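De : Marius Buzatu
À : liste Levain et compagnie
Objet : Re: [levain] Croûte molle le lendemain, je craque

Bonsoir à toutes et à tous,

Le vendredi 23h, Falatska a écrit :
> Bon, troisième fournée du mois et toujours pareil. À la sortie du four
> la croûte chante, elle craque, on dirait une pub. Le lendemain matin
> c'est une éponge. Je fais la recette Mohmand, 500 g de farine T65,
> hydratation à 70 %, cuisson en cocotte, 25 min couvercle fermé puis
> 15 min ouvert. Ensuite torchon, et au lit.
> Mon mari suggère d'acheter le pain chez Jasetti. Je le garde encore
> un peu, le mari, mais aidez-moi.

Chère Falatska, gardez le mari, changez le torchon. Ou plutôt : changez l'heure du torchon. Un pain emballé tiède passe la nuit dans son propre sauna, et vous retrouvez au petit déjeuner ce que vous y avez mis la veille. Deux heures sur une grille, au minimum, et trois pour une grosse miche. Je sais, il est 23h et vous avez sommeil. Il fallait enfourner plus tôt, comme me le répète ma belle-mère depuis mon mariage.

Cela dit, je soupçonne surtout la cuisson. Quinze minutes à découvert, pour un pâton à 70 %, c'est de la timidité. Chez moi c'est 25, parfois 30, jusqu'à ce que quelqu'un dans la maison demande si ça brûle. À ce moment-là je compte encore 3 minutes. Ensuite j'éteins, j'entrouvre la porte avec une cuillère en bois et je laisse le pain à l'intérieur un petit quart d'heure.

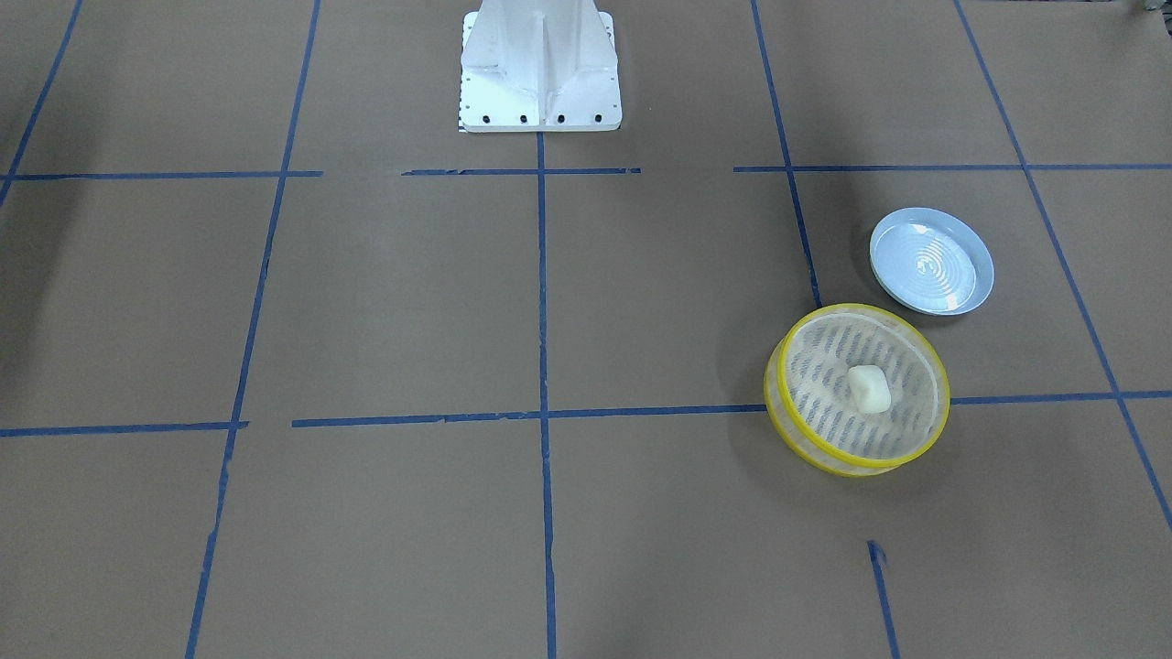 Pour la farine, je ne vais pas relancer la guerre de juillet, dont certains ne sont pas revenus (Diltum, si tu nous lis encore, j'ai toujours ton banneton). Je dirai seulement qu'avec 50 g de seigle à la place d'autant de T65, la croûte prend une couleur plus franche et le pain se garde mieux. La pâte colle davantage, c'est vrai. On se mouille les mains et on se plaint, ça fait partie du métier.

J'ai noté mes essais dans un cahier, à la page « fournée 361 », ce qui en dit long sur ma vie sociale. La version que je refais le plus souvent :

T65 : 450 g
Seigle T130 : 50 g
Eau : 350 g
Levain liquide bien actif : 100 g
Sel : 10 g

Autolyse une heure sans le levain ni le sel, quatre rabats espacés d'une demi-heure, puis une nuit au frigo une fois façonné. Four à 250 °C avec la cocotte dedans, on baisse à 230 quand on retire le couvercle. Le pain sort chez moi avec une croûte qui tient encore debout le lendemain midi, après quoi il n'y a en général plus de pain.

Si malgré tout elle ramollit, cinq minutes à four chaud à même la grille et elle repart. Une seule fois par contre, à la deuxième on obtient une biscotte de 700 grammes.

Dernière chose : quelle cocotte, au juste ? La mienne est en fonte et pèse le poids d'un enfant de maternelle. J'ai essayé celle en verre de ma sœur - même pâte, même four - et le dessous est resté pâle comme un notaire.

Marius

PS : pour la question de l'autre fil sur le levain qui sent le vernis à ongles, il a faim. Nourrissez-le deux fois par jour pendant trois jours et arrêtez de lui parler gentiment.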